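The Bowl, the Plate and the Jar

Homa Bahrami owns 20 bowls and eats from one of them. She told me this with some pride, standing in front of a cupboard so full that the door has to be held shut with a hair elastic.

I had gone to see her about Tastivia, her supper club, which has 2,000 people on its mailing list and seats for very few of them. By late morning we had dropped the supper club and were arguing over whether a bowl needs a plate underneath it. Bahrami believes it does. She believes it about soup, porridge and olives, and she believes it most firmly about cereal, at which point I began to worry for her.

"A bowl by itself is a snack," she said. "Put a plate under it and you've been served."
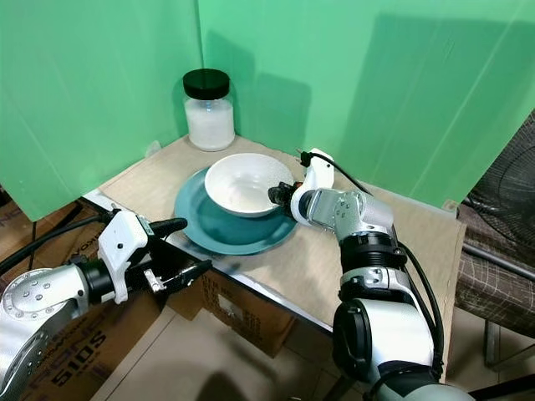

White bowl, teal plate, black-lidded jar: the Bahrami doctrine at its plainest.

The plate should be wider than seems sensible and should never match. White on white reminds her of hotels. Teal she will allow with anything except beetroot, after an evening in November that she declined to describe. Her favourites come from Hilavell, a pottery whose seconds shelf she raids twice a year, and she has opinions on rims that I could not follow even with the rims in my hand.

Then there are the jars. Bahrami decants everything, labels none of it and claims to know each one by weight. Clear glass, screw-on lid, no exceptions. I asked how she tells salt from sugar. She looked at me with real pity and said, "You taste it," and I thought of the guests who had perhaps done this for her.

I went home and put a plate under my soup. It made more washing-up, and I sat up straighter, and the spoon finally had somewhere to go. I have since bought 2 more plates. Neither matches anything, and the cupboard door has started to drift open.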